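Workshop notebook, December, damp store tests, continued
Started 8.40 am

Second go at the shoe box board. The first lot was spoiled by the lid on the damp cupboard not seating, so those readings are crossed through on the last page and should stay crossed through. Don't average them in.

Board is the Trostia brown single wall, same delivery as before. Blanks cut with the flute running upright in the side panels. Corner tabs glued with Kanisska, thin bead, held under the steel bar until they stopped creeping. I used the old Pilell glue on one side tab by mistake and have put a pencil cross on that box. It can go in the crush test but not in the peel test.

Humidity in the cupboard was set to 92 per cent. It overshoots after the door is opened and takes a good while to settle, so I've stopped opening it to look. Weigh on the way in, weigh on the way out, leave it alone in between.

Dry box, crushed flat side down between the plates: 843 newtons at first buckle. It went at a long side panel, close to the middle, with a soft crease and no tearing at the corners. That matches what we saw on the plain cartons in the autumn. Damp box to follow when the weight stops moving.
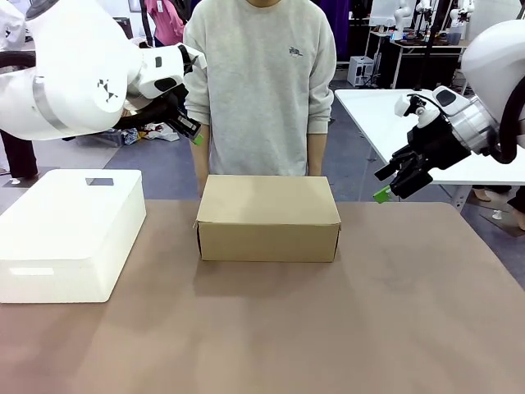
Margin note, pencil, different hand: are you taking first buckle or peak load? The autumn cartons were logged at peak, so they won't compare. Also the plates want re-levelling before the damp ones go in, the left side was touching first when I used them.

Fair point on the load. Went back to the trace and it carries on climbing a little after the buckle. From here on I'll write both down, buckle first, peak after it. Autumn sheet to be relabelled.

Plates levelled with the Tse shims, 2 under the left foot. Checked with carbon paper and the mark is now even all the way across.

2.15 pm. Tissue question. Wrapping tissue soaks up moisture faster than the board does and then sits against the inside of the lid, so a packed box may soften sooner than an empty one. Plan is to run one with tissue and one without, same shelf, lids on.

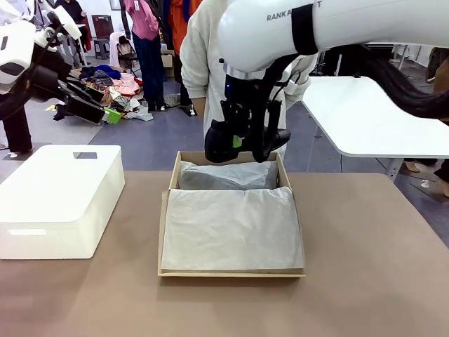

Lids need marking too. Two of them swapped boxes last time and the weights were no use afterwards. Soft pencil on the inside face, no tape, tape throws the weight out.

Cycle counter on the press read 2,736 at the end. Grease due before the next batch.

To do: more blanks, fresh blade, ask Trostia which way round the liner goes.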